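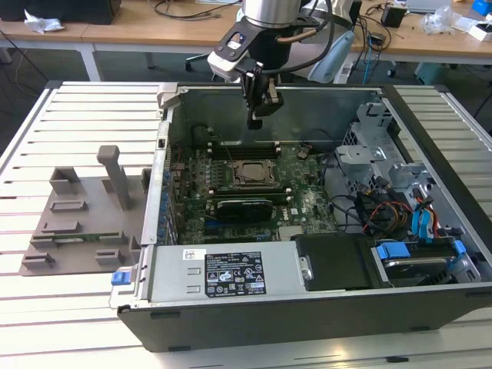
R. Khokhar

Hestness Open House: Your Questions, My Answers

Last updated December 2018

I help run the open house at the Hestness workshop in Viltstead, and my inbox fills up with the same things before every one of them. So I started keeping a list, and the list turned into this page. If yours isn't on it, write to me and I'll probably add it.

What will I see?

A robot arm working on an opened-up desktop computer. We call the project Loltari. The computer lies on its side on a slotted table with its insides facing up, and the arm reaches down from overhead with a gripper. The job we're teaching it is taking apart old office computers for parts, and the memory is the part we show most. There are other stations too (a bench where you can drive a smaller arm yourself, and a table of worn-out grippers you're welcome to pick up and squeeze), but most people come for the teardown and so do I, if you want to know where to find me.

Where is it and when do I show up?

809 Loltari Road, on the east side of Viltstead. And yes, the project is named after the street. We had a long meeting about a better name and then went to lunch. Doors open at noon, the first teardown starts at 2 p.m., and we repeat it until people stop asking for it. The next open house is in April. I'll put the day up here once the building has said yes.

Do I need a ticket?

No ticket and no fee, but please sign up on the form so I know how many chairs to drag in. We had almost 100 people last time and ran out of chairs before we'd even started. If you forget to sign up, come anyway and stand at the back with the engineers.

How long does a run take?

Long enough that you should get your coffee first! The arm moves slowly when visitors are in, much slower than when we're by ourselves. It also stops a lot to look. The first time I watched one I kept leaning in and muttering "just grab it, it's right there," and I hear the same thing from the chairs every single time.

Why computers? Why not something simpler?

Because there are so many of them in closets. A tower looks neat from the outside and then you lift the panel and it's a mess of cables, brackets, clips and boards, and every model is laid out a bit differently. A memory stick wants a careful straight pull after the latches are open. A cable wants no pull at all, please, it's just in the way. People do this all day with their fingers and hardly think about it. Getting an arm to do it is a good hard problem, and you can watch all of it from a folding chair.

What kind of computer is it?

The one on the table in the photo has a Dell logo printed on its motherboard. We take all kinds. I like the ones with colored handles and tabs, because they give me something to point at when I'm talking. "See the blue bits on the drive carrier" goes over a lot better than "see the gray bracket behind the other gray bracket."

Where's the fan that sits on the processor?

Sharp eyes! I get this one from anybody who has ever built a PC. There's no cooler on the processor in the picture, so you can see the metal lid sitting in its socket. The computers don't get switched on at our table, so they don't need cooling.

What's the gray thing with all the blocks and slots, next to the computer?

That's our fixture plate. It's 3D-printed, and it gives the arm a place to set parts down where it can find them again. The first one we printed had slots so snug that I couldn't get a memory stick back out of it with my own two hands, never mind the gripper. We've loosened things up since then. If you print stuff at home, bring me your opinions about tolerances. I'm collecting them.

Does it ever mess up?

Oh, all the time. It misses, it grabs at an angle, it decides it isn't sure and goes back up to think. We leave those in. I used to apologize after every miss and a kid in the front row told me to stop, because the misses were the best part. She was right and I've quit apologizing.

Can I stand right next to it?

Not while it's moving. There's tape on the floor, and we'd like your toes on the outside of it. Between runs we park the arm and you can come up to the table and poke your nose in as far as you like. Hands off the inside of the case, though. The edges on some of those drive cages are sharp, and I have the bandage history to prove it.

Are kids okay?

Very okay. I'd say 6 and up for the teardown, since it does involve sitting still. Smaller ones are welcome at the squeezing table. Please keep a grip on them near the tape.

Can I bring my own old computer?

Yes, if it's a desktop and you don't want it back. Please take the drive out first or wipe it. We don't look at what's on drives and I'd like to never have to say so twice. No laptops for now (too much glue, too many tiny screws), no monitors, and no printers. I mean it about printers.

What do you do with the parts?

Memory and drives get sorted and used again in our own practice machines, over and over, until they're too beat up to be a fair test. The rest goes to the recycler that takes our scrap metal. We don't sell anything at the open house, so please don't ask me what I'd take for a graphics card.

Can I take pictures?

Sure, as many as you want, just no flash during a run. The gripper has a small sensor mounted above it and a flash at the wrong moment can throw things off. If you get a good one of the arm down in the case, send it over. Mine mostly have my thumb in them.

Is it noisy?

Quieter than you'd think. The arm hums a bit. The loudest thing in the room is usually the air compressor across the hall, and that belongs to the cabinet shop.

Parking?

Use the lot behind the building, and leave the two spots by the roll-up door open for the cabinet shop's truck. If the lot's full, the street is fine all afternoon. Come in by the side door, and follow the orange arrows up the ramp.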